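Wevden Rugby Club
Minutes of the October general meeting, 7.30 pm, clubrooms

In the chair: Kamol Kongkaew. 52 members signed in.

1. Previous minutes
Accepted, with one correction. The under-16s lost to Srithong by a try, they did not draw.

2. Player profiles on the website
The chair asked where the details in the new profiles had come from. Two players were listed at heights that would make them the tallest in the league, and one was described as married, to his surprise. The web group said the text came from older match programs. Several members doubted this. Profiles to come down until each player has signed off on his or her own.

3. Sponsorship offer from Dotitz
Dotitz has offered $3,056 for the front of the jersey over two seasons. The chair noted that the letter says "up to" and does not say what would bring the figure down. A member asked whether the colour of the jersey would have to change. The letter is silent on that as well. No vote taken. Dotitz to be asked for the terms in writing.
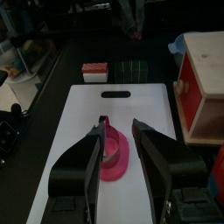
Pink plastic cup on its side.

4. Fitness program
Bimow claims its program cuts hamstring injuries. Asked for figures, its rep supplied a brochure. The quote is $215 a player. Motion to sign up for the full season lost. Motion to trial it with the front row until the break carried, without much enthusiasm.

5. Other business
Ground 2 lights still flickering. The electrician has again promised to come.

Meeting closed 9.10 pm.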